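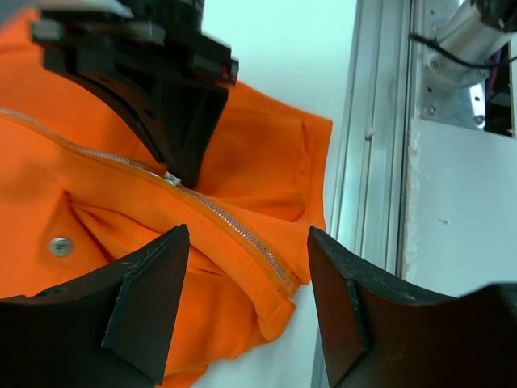 索特科姆（Saltcombe）迷你仓，做自助仓储的，短租长租都有。不搬家，只管存。搬家公司您自己找，或者问前台要个电话，我们不抽成。

## 我们是谁

老板Kerubo Nyanda，以前在Prultard码头管货柜，后来自己出来干。最早一个旧冷库改的，四个隔间，门还关不严。现在两处：

- Saltcombe总店，412间，一楼可以开车到门口
- Kirui路分店，小间为主，有货梯，限高看门口牌子

总店去年四月重新刷了地坪，换了卷帘门。分店的还没换，在排。

## 什么人在存

装修的、出国的、两套房中间差几个礼拜交不了钥匙的。网店放货的也不少。还有换季衣服，冬天的厚外套、滑雪裤，一箱一箱，春天进来秋天出去。
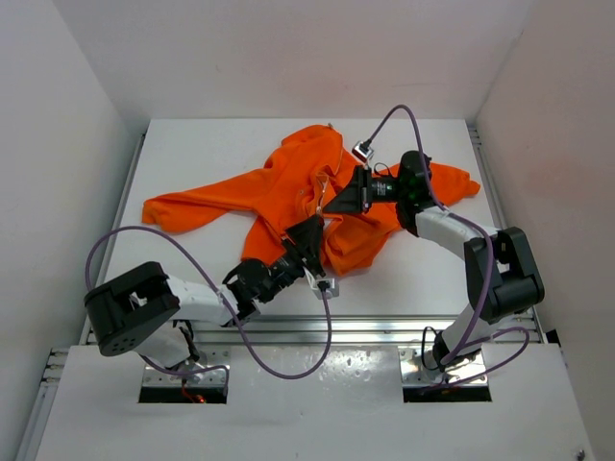
台面上的橙色拉链卫衣

衣物存之前请洗净晾透，装带盖的箱子，别用黑色垃圾袋。樟脑丸可以放，别放太多，隔壁会投诉。真皮和皮草建议要恒温间，贵一点，价格打电话问。

## 怎么收费

按月，押金一个月。提前七天说退租就行，押金当天退。小间最短租两周。保险自己买或者走我们的团单，单子上写清楚存了什么，写"杂物"两个字理赔的时候很麻烦，前年有客人吃过亏。

不收的东西：

- 油漆、煤气罐、锂电池散货
- 活物、生鲜
- 现金、首饰、证件原件

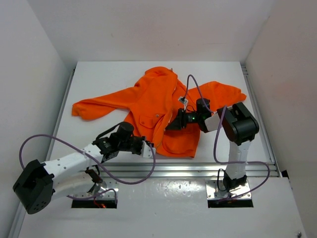

## 门禁和时间

早七点到晚上十点，刷卡进。卡丢了补办要本人来，带身份证，代办的我们不认。推车在入口右手边，用完推回去，谢谢谢谢。

夜里要进的提前跟前台讲，值班的给开门。临时打电话不一定有人接的到。

## 系统

仓位管理用Wuludov，账单每月自动发邮箱，没收到先翻垃圾邮件。旧客户编号还能用，比如2259号以前的纸质合同，我们已经录进去了，不用重签。

看仓不用预约，直接来就行。停车场在楼后面，从侧门进，正门那条路单行，开过了得绕一大圈。分店中午前台有时侯去吃饭，没人就按铃，等两分钟。

本页更新：2020年9月4日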